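Keep the old tower or buy a mini PC?
Forum: Home Computing > Upgrades and Repairs

brultska_beth
So my desktop is getting slow and I'm torn. It's a big gray Rullton tower I've had since college (moved it through three apartments!) and my brother-in-law says toss it and get one of those little Urno boxes. The Urno is $353 right now. I mostly do photos, taxes and way too many browser tabs. What would you do?

nhi_diep
Keep it! I run the repair counter at Diệp and the number of perfectly good towers that get dumped every November makes me want to cry. Add memory, put in a solid state drive, blow the dust out. You'd spend under $100 and still have room for all your drives.

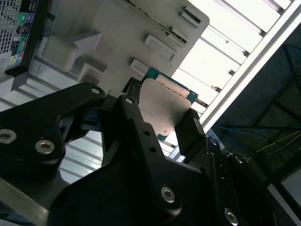
Small module with a metal shield, next to the case panel

oldfanbelt
Gotta disagree with Nhi here. I did the "just add memory" thing to a tower last year, then the power supply went, then a fan started whining, and by the end I'd spent over $100 and a whole lot of evenings. Power bill matters too. My mini PC sits behind the monitor and I forget it exists.

Hubacek_L
Both of you are guessing, she hasn't told us how much memory is in there now. Beth, look that up first. If it's 4 gigs, yes, upgrade. If it's 16, more won't do much for browser tabs and I'd look at the drive.
Ľudovít

brultska_beth
OK just checked, it's 6?? Is that even a normal number? And the drive has 41 gigs free.

nhi_diep
Normal enough, a 4 and a 2 stuck in together. Pull both and put in a matched pair. If you've never done it, my usual routine:
1. Shut down, unplug, hold the power button a few seconds.
2. Lay the tower on its side and take the panel off.
3. Find the memory slots and open the clips.

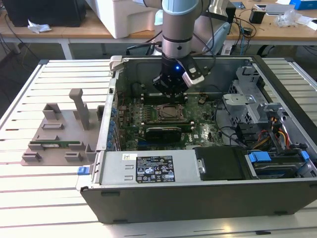 4. Line up the notch, then press down evenly until the clips close.
5. Start it up before you put the panel back on.

oldfanbelt
And 6. price the Urno again when the power supply dies lol

Hubacek_L
Power supplies are cheap, come on. Beth, check the manual for which type of memory it takes before you order. I bought the wrong kind once and the store wouldn't take it back.

brultska_beth
Ordering memory tonight then! Still kind of want the little box though, my desk is tiny. Will post when the stuff gets here.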